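HSK 130: Housekeeping and Room Care
Unit 4 handout, beds and bedding
Instructor: Leonora Espiritu

Read this before the practical. Bring it with you, along with the linen count sheet from Unit 3.

## 4.1 Looking at the bed before you touch it

Start at the foot and walk the open sides. Note the following on your sheet:

- which side the headboard is on
- whether the headboard is padded, bare wood, or both
- how far the cover reaches on each side
- anything left on the bed or leaning against the wall

Loose items go on the cart or a chair before any bedding moves. Gloves, notices, and small signs get lost in the linen more than anything else. If you don't know where an item belongs, hand it in at the Undamell desk with the room number.
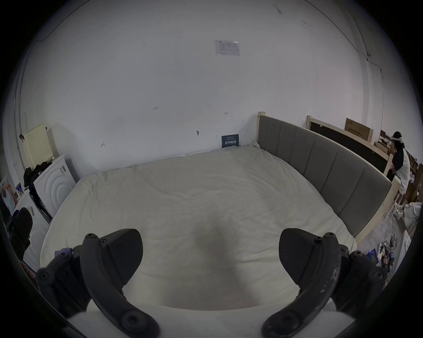 *Photo: Skondport teaching collection, item 1491*

The headboard has gray upholstered panels set in light, unfinished wood. Treat the two materials separately. Vacuum the padding with the soft brush, working down the seams between the sections. Wipe the wood with a dry cloth only. Unfinished wood takes up water and marks easily, and spray cleaner leaves spots that have to be sanded out.

The white duvet is lightly wrinkled, and on plain white every crease shows. We will use this kind of cover all through April.

## 4.2 Smoothing a duvet

1. Hold the two foot corners and shake once, low.
2. Lay the cover down and check that the overhang matches on both sides.
3. Smooth with flat palms from the center out. Don't pull on the edges.
4. Go back to the foot and look along the surface at bed height.

Target time for a large bed is 38 seconds per pass, two passes at most.

## 4.3 Walls and spare frames

Leave pencil marks, taped notices, and wall plugs alone. Report them on the maintenance slip. A bed frame stored upright should be dusted in place. Do not move one by yourself.

## Reading

Çetinkaya, chapter 6 (headboards and trim). The Clukthorpe linen guide is on reserve under 1591.

Slips are due at the end of the practical. Unsigned slips will be returned.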